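2021-06-13 - Liltgate bench log, adhesive cure trials, second batch

Carrying on from the first batch. Same two-part epoxy, same steel coupons, same overlap. The only planned change is surface prep. First batch was solvent wipe only and the failures were mostly adhesive, with clean metal showing on one side of the joint. This time half the coupons were abraded with 180 grit before the wipe and half were left as received.

Mixed by weight on the small balance. The large one still drifts when the door is opened, and the Jacobs service visit has not been booked. Ratio was checked twice on the first cup and once on the others. Pot life was shorter than the data sheet suggests. The last two coupons in each set went together with resin that had started to pull strings, so treat those as suspect. They are marked with a scribed corner.

Bond line was set with glass beads sprinkled on the wet adhesive. I would like to go to beads mixed into the resin next time. Sprinkling gives a patchy distribution and two of the joints rocked when clamped. Binder clips again, one per side. Squeeze-out was trimmed with a plastic blade before gel.

Cure was at room temperature overnight, then 66 C in the small oven. The oven overshoots on the way up and takes a while to come back. The thermocouple taped to the shelf read higher than the display for the first part of the ramp, then the two agreed. Not correcting for this, but anyone repeating the work should log the shelf reading and ignore the display.

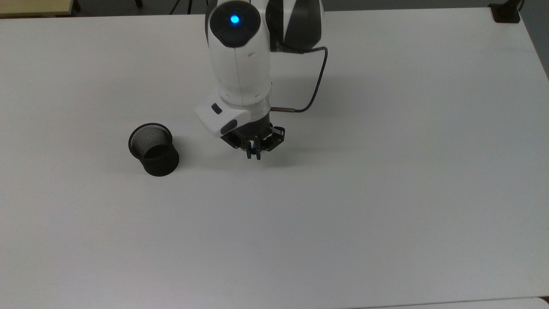

Pull tests were run at the slow crosshead speed after the coupons had been out of the oven for a full day. Grips were shimmed to keep the load in line with the joint. The first abraded coupon slipped in the lower jaw and had to be reset, so its curve has a flat spot near the start. Peak load is still usable.

Results in short. Abraded coupons were higher and the spread was tighter. Best one reached 362 on the load readout in the units the frame is set to (kgf, not N - this caused confusion in the last report). Failure was cohesive over most of the overlap, with adhesive left on both faces. As-received coupons were lower, scattered, and failed at the interface like the first batch. The scribed ones were low in both sets, as expected.

One odd result. An as-received coupon came out level with the abraded group. Looking at the faces under the loupe, there are fine parallel scratches that the others do not have. Possibly from the shear at the supplier, possibly from being dragged across the bin. Left in the table with a note.

Humidity was not recorded. The logger had a flat battery and I did not see it until the clips came off. The Preltport samples from October have the same gap, so a direct comparison between the two sites is weak on this point.

To do:
- New battery in the logger, and a spare in the drawer.
- Mix beads into resin by weight, start low and check for settling.
- Try a 20 minute wait between wipe and bonding, to rule out trapped solvent.
- Repeat as-received set with coupons from a fresh sheet.
- Ask Clinia if the hardener lot changed. Label on the new can is a different color and the lot number format is different too.
- Soak test for 7 days in tap water, abraded coupons only.

Broken coupons are bagged by set in the second drawer. Do not clean the faces, they still need to be photographed at higher magnification.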